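Laundry planner gets a new grasp scorer

The Dratevlow software moved to a new grasp planner in May 2024. The old one picked the highest point on a pile, which worked poorly when two garments of the same color touched. The new one looks for folds and ranks them by how much room the fingers have on each side.
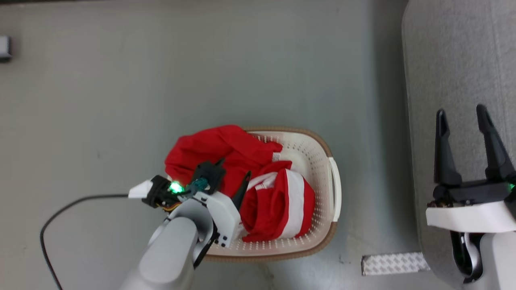

Red clothing in the basket, with the left gripper over it and the right one held open.

Etenesh Adugna trained the scorer on 1,524 labeled grasps. Planning now takes 12 milliseconds per candidate – fast enough to run again while the arm is moving. Algirdas Kuusk is working on the basket rim check next and expects to merge it in September.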